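I Have Been Dropped From the Street Team

I found out the way you find out anything about a band now, by email, from an address that began with "noreply." Vultbridge was "reimagining its fan community." My login would stop working at midnight. I had been on that street team since before they had a drummer who could be relied on to turn up.

For anyone who has only met them through the song in the mattress commercial, Vultbridge used to be a loud four-piece that played rooms with one toilet. I saw them at a place called the Sutter in front of a crowd you could have fitted in a minivan. The singer borrowed my pen to write the set list and did not return it. I have told this story at parties for years and I can report that it has never once improved a party.

The new arrangement is called the Stastatum. I have looked at that word for a long while. It sounds like something a dentist would want to keep an eye on. The Stastatum has tiers. The bottom tier lets you read the posts, the middle tier lets you reply to the posts, and the top tier gets you "proximity," which the FAQ declines to define. My years of taping flyers to wet lampposts converted to 163 points. A tote bag is 1370.

I did the sensible thing and bought a ticket to the April show before I'd finished being offended. It was at the arena, the one with the heated walkways. My seat was in row 6 of a section so high that the people next to me were comparing ear pressure. The screens were very good. I watched most of the concert on them, as I would have at home, except that at home I don't pay that much for nachos.

And they were great. I would love to tell you they've lost it. They opened with "Fostis," which is still the best thing they ever did, and which they used to play too fast because the drummer had a bus to catch. They play it slower these days, with a string section, and a man near me in a brand new hoodie cried into his hands. I was ready to be superior about him and then the second verse came in and I had to look at my shoes for a bit.

There was a meet and greet afterward. I walked past the line for it on the way to the parking garage. Everybody in it was holding a laminated card, and everybody looked happy, and not one of them was going to lend the singer a pen, as a sign at the front said no pens.

I got home at two and went on the fan forum, the old one, which somebody still pays for. There were 2966 posts in the thread about the Stastatum. I read maybe the last forty. Half the people in there were quitting the band forever and the other half were asking them what the setlist had been. I typed a long reply about loyalty, deleted it, and posted the setlist. 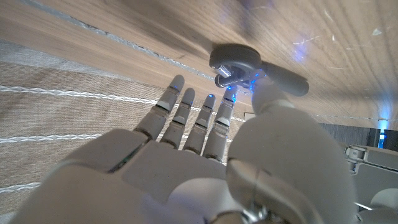

Posted by Secondhand Encore
12/2/23

A few of you have asked whether I paid for the tier. I did. The middle one. It renews every month and I have now used my right to reply exactly once, to tell a stranger that the B-side he was looking for was on the tour EP and that no, I would not sell him mine.

I also dug the box out of the closet this week, the one with the flyers and the ticket stubs and the T-shirt that fit me under a previous administration. I was going to throw some of it out. I took out one flyer, which was a duplicate, and then it seemed mean to split up a pair, so I put it back.

They're supposed to announce a small venue run soon, "intimate rooms," top tier gets first pick. If the Sutter is on the list I may do something financially stupid. I'll be bringing my own pen, and I'll want it back.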